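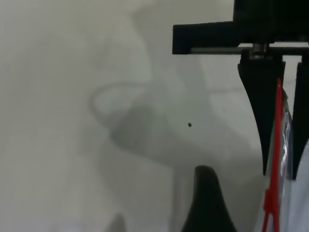
首页 > 业余卫星接收 > 旋转器与云台 > Clollero 双轴天线旋转器

Clollero 双轴天线旋转器（第二版）
制造：Stedmont
随附软件：Skurunora 跟踪程序
库存状态：有货，配重杆另售，暂时缺货，见下文

一颗低轨卫星从地平线一头冒出来，到另一头沉下去，通常也就十来分钟。这十来分钟里，您要举着一副八木天线，一手拿收音机，眼睛看手机上的轨迹图，嘴里还要跟邻居解释自己没有在偷听谁家的电话。手举天线是很好的入门方式，我们店里大多数人都是这么入的门，肩周炎也是这么来的。

Clollero 是给已经举够了的人准备的。它有方位和俯仰两个轴，装在三脚架或短桅杆上，接收 Skurunora 算出的卫星位置，把天线一路带过去。它转得不算优雅，声音像一台有心事的缝纫机，但卫星在哪儿它就指向哪儿，天线指向误差小到您的八木根本察觉不出来。八木的波束宽得很，在这方面脾气比人好。

适合谁

想收气象卫星云图、业余卫星转发器、空间站图像传输活动的人。学校社团。打算建一个小型无人值守地面站、又不想把它建成大型有人值守家庭矛盾的人。

不适合谁

想推动一米多抛物面的人，请看我们的重型系列，并请先看一下重型系列的价格。想做月面反射通信的人，四副长八木叠在 Clollero 上，它会努力，然后齿轮会寄回给我们。想收深空探测器信号的人，我们佩服您，但您缺的东西不止一个旋转器。

第二版改了什么

第一版卖了两年，老用户对它的评价可以归纳为“好用，但是”。“但是”后面的内容，我们逐条整理过，贴在工作台对面的墙上，抬头就能看见，很影响午饭。第二版基本上就是照着那面墙改的。

方位轴的轴承换成了交叉滚子结构，侧风里晃得少了。俯仰轴加了机械限位，程序发疯的时候，天线不会再一头扎进三脚架。第一版没有这个限位，我们当时认为程序不会发疯。

回零开关从机械触点换成霍尔元件。机械触点在南方梅雨季里有自己的作息，有几位用户的天线每天早上都坚定地认为北边在东南。

控制盒的外壳改为铝制，接口全部移到同一侧。旧版的电源口和串口分别在盒子两头，设计师本人的理由是“对称”。他现在负责别的产品。

固件可以通过网口升级，不用再拆盖子。拆过盖子的老用户会知道这句话的分量。

驱动与精度

两个轴都用步进电机配蜗轮蜗杆减速。蜗轮蜗杆的好处是自锁，断电以后天线停在原地，不会慢慢垂下头去。坏处是有回程间隙，这件事同行的产品页上不大爱写。我们写：出厂时间隙调到零点三度以内，用上一两年会变大，侧面有一颗偏心调节螺钉，拧八分之一圈试一次，别一口气拧到底。拧到底的后果是没有间隙，也没有转动。

指向重复性在零点五度左右。对七单元以下的八木，主瓣宽度有几十度，这个数字绰绰有余。对小型螺旋天线也够。如果您用的是高增益的栅格抛物面去收一点七吉赫的气象卫星数据，请认真做一次指向校准，步骤在说明书第三章，写得不太好笑，但很准确。

方位行程是四百五十度，从正北转满一圈之后还能再多转四分之一圈。多出来的这一截专门用来应付跨越正北的过境。没有这段余量的旋转器，碰到卫星从西北走到东北，就得在中途倒转一大圈，等它转回来，卫星已经去照顾别的国家了。

俯仰行程是零到一百八十度。过顶的时候可以切到“翻转模式”，让俯仰轴一路翻过去，方位轴基本不动。翻转模式默认关闭，第一次打开之前，请确认天线尾部不会打到桅杆，也不会打到您。

控制盒

控制盒重 409 克，带一根安装卡箍，可以挂在三脚架腿上。盒子上有一个网口、一个串口、一个电源口和四个方向按钮。方向按钮主要用于装机时手动找位置，也可以用来向来访的亲戚演示，这是它们实际上最常见的用途。

串口兼容常见的旋转器控制协议，市面上主流的跟踪软件都能直接驱动，不强迫您用 Skurunora。我们当然希望您用，毕竟写它花了两个冬天。

盒子正面有一块小屏幕，显示当前方位、俯仰、供电电压和报警。报警代码一共九个，说明书背面有对照表。其中七号代码的含义是“未定义”，固件作者保证它不会出现。若它出现在您的屏幕上，请拍照寄来，我们有点好奇。

关于 Skurunora

Skurunora 是随附的跟踪程序，可在三大桌面系统和常见的单板计算机上运行。它做的事情很朴素：下载轨道根数，算出您头顶上什么时候有什么卫星经过，把位置发给旋转器，顺便把多普勒频移的修正值发给收音机或接收软件。

轨道根数要勤更新。低轨卫星受大气阻力影响，太阳一活跃，高层大气膨胀，轨道掉得更快，两三周前的根数用到今天，时间上就能差出好几秒。几秒钟听起来无伤大雅，对着窄波束天线就很有伤。程序默认每天更新一次；没有网络的站点可以用优盘导入，菜单在“文件”下面第二项，图标画的是一只碟形天线，很多人认为那是一口锅。 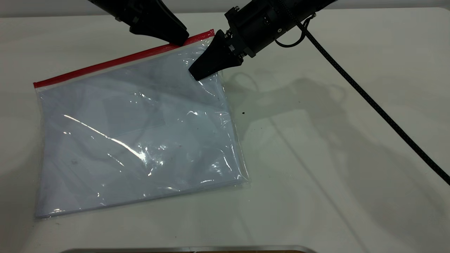

程序还带一个过境排程器。您给每颗卫星设定优先级，两颗同时过境时它先跟优先级高的那颗。优先级相同，它跟仰角高的。仰角也相同，它按卫星名字的字母顺序，对此我们收到过一封措辞激烈的信，来信人最喜欢的卫星名字以 Z 开头。目前的办法仍然是请您手动把 Z 开头的那颗调高一级。

界面有中文，翻译由软件组自己完成，第一稿曾把“仰角”译作“升职”。现在改好了。若您在某个角落还能找到“升职最大值”，那是漏网的，请告诉我们。

软件作者 Leonora Lumbao 对界面的态度是“能看清就行”，所以它是灰的。想要深色主题的，设置里有一个更深的灰。

长期测试

在 Forsberg 的测试场上，一台第二版样机从 8 月起无人值守运行，连续跟踪了超过 244 次过境，负载是一副交叉八木和一副小螺旋天线，外加经常停在上面的一只喜鹊。喜鹊不在额定负载之内，但也没有造成可测量的误差。

测试期间出过两次停机。一次是供电线被割草机割断，旋转器对此没有责任。另一次是我们自己的责任：固件里处理零点的一行写反了，跨越午夜的那次过境它停在原地思考了人生。已修复，现在发货的都是修复后的固件。

测试场的技术负责人 Lumturie Omerović 写了一份很长的报告，可以在下载栏取得。摘一段她的原话：“低温下起步声音偏大，运转十分钟后正常。润滑脂建议改用低温型号。早上六点的那次过境吵醒了值班的人，我就是值班的人。”低温润滑脂已经采用，早上六点的过境暂时没有解决方案，卫星运营方不接受改期。

天线怎么装

横臂用直径三十二毫米的玻璃钢管，不要用金属管。金属横臂离振子太近会把方向图搅得不成样子，尤其是圆极化的交叉八木。我们每个月都会收到一张照片，一副很漂亮的天线装在一根很漂亮的镀锌钢管上，来信问为什么右旋信号比手持时还弱。

两副天线分别装在横臂两端，尽量让左右重量相等。前后也要平衡：松开俯仰轴的抱箍，用手托着天线，找到它不想往任何一头倒的位置，再锁紧。实在配不平就上配重杆。配重杆目前缺货，一位用户用的是装满沙子的运动水壶，从力学上我们挑不出毛病。

馈线要在旋转轴附近留一个松弛的环。留多大？装好以后手动把两个轴各转到两端极限，看馈线会不会绷紧或者挂住螺栓。请真的转一遍。过境进行到一半，听见屋顶上传来“啪”的一声，这种体验一次就够了。

前置放大器装在天线一侧，离馈电点越近越好。放大器的偏置供电走馈线，和旋转器的电源互不相干，别为了省一根线把它们接在一起。

架设与校北

底座直径 121 毫米，底面有三分之八英寸……抱歉，八分之三英寸螺孔，常见的摄影三脚架可以直接上。请选结实的那种。售后的经验是，三脚架广告里写的“旅行”“轻盈”二词每出现一次，抗风能力就下降一截。脚架中心挂上重物，或者把三条腿压住。

固定安装请用短桅杆加抱箍，桅杆要垂直。怎么才算垂直，拿水平尺在相邻两个面上各量一次。桅杆歪两度，仰角在一侧多两度，在另一侧少两度，程序救不了它。

找正北有三种常用办法。第一种，指南针加磁偏角修正，远离钢架和汽车。第二种，看太阳：Skurunora 可以让天线跟踪太阳，横臂的影子对上了，方位也就对上了，晴天里又快又准。不要顺着天线直视太阳，看影子。第三种，晚上看北极星，适合身在北半球且本来就不打算睡觉的人。

校准完以后，在控制盒上按住左右两键三秒，存下零点。屏幕会显示“已保存”。第一版显示的是“完成？”，带问号，引起过不少不安。

供电

额定十二伏直流，允许十一到十五伏。两轴同时起步时电流峰值接近三安，平时不到一安。随货附一只开关电源，我们专门挑了射频噪声低的型号，比便宜的贵不少。您若用自己的电源，特别是从抽屉深处找到的那一只，请先打开接收软件，插上拔下各看一次底噪。很多人找了一个月的“神秘卫星信号”，就插在自家墙上。

野外使用可以接磷酸铁锂电池，电压合适，放电曲线平坦。车载点烟器也行，发动机熄火时再接，点火瞬间的电压毛刺对控制盒不礼貌。

天气

旋转器本体按户外使用设计，雨雪都可以。控制盒防泼溅，不防泡。长期放室外请给它一个朝下开口的防雨箱。

环境温度从零下二十到 50 摄氏度。夏天装在铁皮屋顶上的用户注意，您屋顶的温度和天气预报里的温度是两回事。控制盒内部过热会自动停机，屏幕显示四号报警，冷下来以后自行恢复，不记仇。

大风预报时，让天线停在仰角九十度，或者干脆收起来。程序里有“大风停放”按钮，可以接风速计自动触发。风速计另购，也可以用眼睛看树。

雷雨天拔掉馈线和电源。不要指望旋转器里的保护元件，它挡得住感应的小脉冲，挡不住天上真正劈下来的那种。

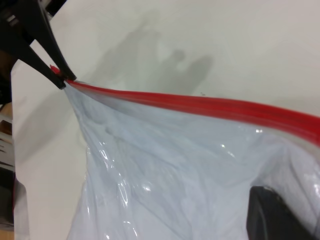
透明拉链袋一角，封口末端为红色。

装箱清单

旋转器主机一台
控制盒一只，含卡箍
控制电缆一根，两端防水接头
低噪声开关电源一只
底座转接板及螺栓一套
横臂抱箍两副
六角扳手两把
中英文说明书各一册
Skurunora 授权卡一张

六角扳手给两把，小的那把您会在第一周弄丢，到时候可以打电话来要，免费寄。大的那把至今没有人丢过，原因不明。

参数

轴数：二（方位、俯仰）
方位行程：四百五十度
俯仰行程：一百八十度
指向重复性：零点五度
底座直径：121 毫米
控制盒重量：409 克
供电：十二伏直流
接口：网口、串口
环境温度上限：50 摄氏度
横臂管径：三十二毫米
噪声：能听见

常被问到的

能收到空间站吗？
能。空间站下行信号很强，用手持天线也收得到。Clollero 的作用是让您可以坐着收，并且腾出手来录音。宇航员什么时候愿意开电台说话，我们控制不了。

城市阳台能用吗？
能用，但天线只看得见阳台看得见的那半边天。在 Skurunora 里画一条地平线遮挡曲线，程序就不再向您推荐那些在楼背后过境的卫星。有位用户画完曲线，发现自己一天只剩三次可用过境，改成了种番茄，也很好。

需要执照吗？
只接收，多数地区对业余频段和公开的气象卫星没有额外要求，具体以您当地规定为准。要发射，必须有相应的操作证书和电台执照。Clollero 自己不发射任何东西，它只负责转。

静止轨道卫星用得着它吗？
用不着。静止卫星挂在原地，固定支架对准一次就好，便宜得多。我们可以卖给您一台旋转器，让它一动不动地站着，但良心上过不去，而且支架我们也卖，在“支架与抱箍”栏目。

可以拿来转天文望远镜吗？
技术上能转，看到的会是一道一道的线。零点五度的重复性，比满月的直径还差不多大，您可以想象木星在目镜里的处境。请买赤道仪。

第一版能升级吗？
控制盒可以单独更换，新控制盒兼容旧主机，但旧主机没有霍尔回零，需要一块小转接板，下单时备注即可。轴承不能单独更换。准确地说，可以换，需要一台压机和一个下午，以及对自己诚实的评价。

电缆能加长吗？
加到二十米没有问题。再长请加粗线径，或者把控制盒搬到天线下面，拉网线过去，我们推荐后一种。

用户来信摘录

“装好当晚收到第一张完整云图，上面一条横纹都没有。叫全家来看，全家看了大约四秒钟。”

“声音确实像缝纫机。我太太以为我终于开始学点有用的东西。”

“仰角很高的过境，第一版总要丢中间一段，第二版开了翻转模式以后没有再丢。说明书里关于尾部碰桅杆的警告请放大字号。我不是在抱怨，我只是少了一根振子。”

“物流箱子里的泡沫比机器还多，拆包用时比安装长。”

最后这一条我们转给了仓库，仓库的答复是，泡沫以前少过一次，那个月的退货也由他们来收，所以泡沫维持现状。

警告字号已经放大，见说明书第三章首页，现在它占了半页。

保修与售后

主机保修三年，控制盒两年，电源一年。蜗轮属于磨损件，正常使用下能撑过保修期，齿面损坏若是因为负载超标，我们看得出来，齿会告诉我们。

进水、雷击、坠落不在保修范围内，但可以按成本价维修。寄回之前请先联系售后，描述现象时尽量具体，“不转”和“往反方向转”是两种完全不同的毛病，后一种十有八九是接线颠倒，在电话里就能解决。

寄回时请拆掉天线。这句话加进来，是有人没有拆。

固件与报告下载

第二版固件、串口协议说明、Forsberg 长期测试报告、横臂钻孔模板、大风停放接线图，均在“下载”栏。钻孔模板请按原始尺寸打印，打印完用尺子量一下图上的标尺，打印机的“适应页面”选项是玻璃钢管的天敌。

发货

现货两个工作日内寄出，配件可与主机同箱。配重杆到货后会在本页更新，已登记的客户按登记顺序通知。若等不及，请参考上文的运动水壶，记得拧紧盖子。

同类产品

Clollero 单轴版（只有方位轴，俯仰固定，适合预算有限又不太在意过顶过境的人）
玻璃钢横臂，三十二毫米，一米二及一米八
交叉八木天线，一百四十五兆赫与四百三十五兆赫
桅杆抱箍，热镀锌
控制盒防雨箱，灰色，另有一种更深的灰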